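Minutes of the January meeting, Rees House Residents' Social Group
Held in the ground floor sitting room, 6:30 p.m.
In the chair: Emiko Nomura

Emiko welcomed everyone and thanked those who had come early to put the kettle on. There were 18 of us in the end, a lovely turnout for such a cold evening, and two apologies were received. The minutes of the last meeting were agreed, with one small correction to the spelling of Korna, the firm that cleans our curtains.

1. The sitting room

Most of the evening went on this, and rightly so, as we all use the room and we all have opinions about it! Emiko reminded us that the beige upholstery has been on our list for quite a while. Several people spoke up warmly for keeping it. The woven fabric is pleasant to sit against, it goes nicely with the red-brown marble, and a good brushing along the seams would do wonders before anyone talks of replacing things.

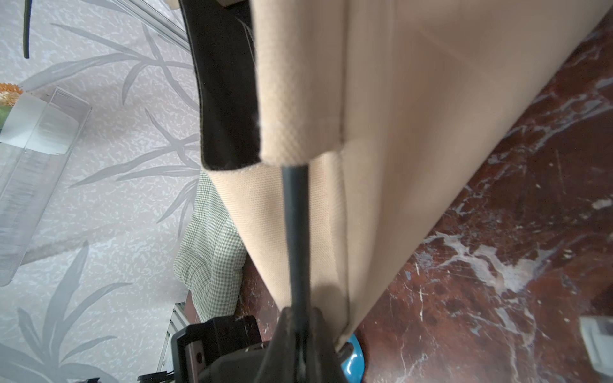
There was a longer discussion about whether seating ought to be folded and put by the wall after coffee mornings, or left out for whoever comes down in the afternoon. Feelings ran both ways — the early risers like a clear floor for mopping, and the afternoon card players like to find a seat waiting. It was agreed to fold things away after coffee and have two seats set out again by lunchtime, and to see how we get on until spring.

The bamboo leaf wallpaper was praised by nearly everyone and will stay. Emiko asked that people lift folded seats away from the wall when moving them, and take care near the clear shelf. She will dust the shelf herself this month.

2. Cleaning supplies

Agreed to spend up to $30 on a soft upholstery brush and a fresh mop head. Amlow and Trevix both stock them, and Emiko will buy from whichever is cheaper on the day.

3. Any other business

A request was made for decaf at coffee mornings. Agreed with no fuss at all.

The meeting closed at 7:45 p.m. and the last of the lemon cake went home with the card players.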